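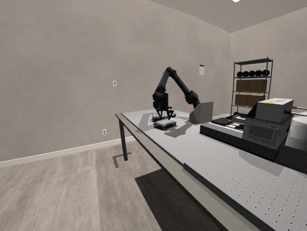 Usard members plan arm's first full run in the shop

March 14, 2026

The members of Usard, a shared workshop on the second floor of the old Kikuchi warehouse, have set their first full run of a home-built lab automation bench for next month. The bench is meant to move well plates between a resting spot on the table and an instrument at the other end, with no one standing over it.

The project began in November, when Afshin Karimi brought in a used arm he had been repairing in his garage. Haruna Hattori, a retired lab technician who teaches the workshop's evening soldering class, had been looking for a way to run plates overnight for a yeast-growing project. The two drew up a plan on the back of a parts invoice and asked the other members for a corner of the room.

Most of the work so far has been done in simulation. Karimi built a model of the room and tests each motion there before it goes to the real arm. He started with the table and the arm and added the shelving and the wall outlet later, after members asked how much of the corner the bench would take up.

"I'd sooner hit a plate on the screen," Karimi said. "The real ones cost money, and the fingers take me an evening to line up again."

The arm's control software is a small program the group calls Letadex. It stores each move as a list of positions and stops the arm if a joint draws more current than expected. Hattori wrote the part that keeps track of which plate is where. The code is 63 pages when printed out, and a copy hangs on a clip by the workshop door for anyone who wants to mark it up.

The hardest part has been the approach to the plates. With two plates set close together, the gripper has to come down on one without brushing the other. The first version of the move came in at an angle and failed 9 times in a row in the model. The current version stops above the plate, squares the wrist and then goes straight down. It is slower — a full pickup takes 26 seconds — but Hattori said speed does not matter much for a job that runs while people are asleep.

Parts have come mostly from members' shelves. Futenik, a machine shop down the street, cut the mounting plate for the arm at no charge and has offered to make a second one if the first needs changes. The group has spent more than it planned on cables and connectors, Karimi said, and is holding off on a new power supply until after the run.

The run will use empty plates. Members who want to watch should sign the sheet at the front desk and bring their own safety glasses. The laser cutter will be off that evening, and the large bench saw will be available again the next morning.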